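Do you really need a box for everything? Small-item tidying, tested with a raised eyebrow

4 min read
18 comments

I have been told by up to 24 different articles that the cure for a messy sideboard is more containers. Buy the trays, buy the dividers, buy the label maker. I bought the Sisari starter set in July and spent an evening filling it. By the end I had a tidy set of trays and no idea where the scissors were.

So these are the tips I still use, and a few I'd leave alone.

1. Clear one surface, and only one

The usual advice is to empty the whole room on to the floor. Try that after work and you'll be stepping over it until bedtime. Pick a table or a shelf, put everything from it in one place and stop there.

2. Stand things in a row before you put them away

I doubted this one. Souad Abdelaziz swears by it and I assumed it was just a way of putting off the job. But a heap hides things and a row doesn't. Bowl, box, whatever else turned up – set them out side by side and the odd ones show themselves quickly. Big things at the ends if you like, though I can't say it matters. 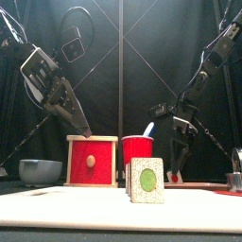 3. Be suspicious of the nice box

A good box with a rim makes you want to fill it. Ask what is going in first. If the answer is "bits", put the box back in the cupboard. An open bowl does better for keys and coins, as you can see the bottom of it and you'll notice when it needs emptying.

4. Labels: mostly a waste

Ehab Helmy labelled his whole kitchen and still asks where the tea is. I label the freezer and the fuse box. Everything else can manage.

5. Leave a gap

Every shelf I've filled to the edge has gone wrong within days. Leave a hand's width. It looks unfinished, and you get used to it.

6. The "one in, one out" rule

Works for mugs. Doesn't work for anything you share with another person, unless you enjoy arguing about whose jug has to go.

I'm still not sold on drawer dividers. The Futelmont ones slide about and the cheap ones snap, so mine have gone to the charity shop.

705 shares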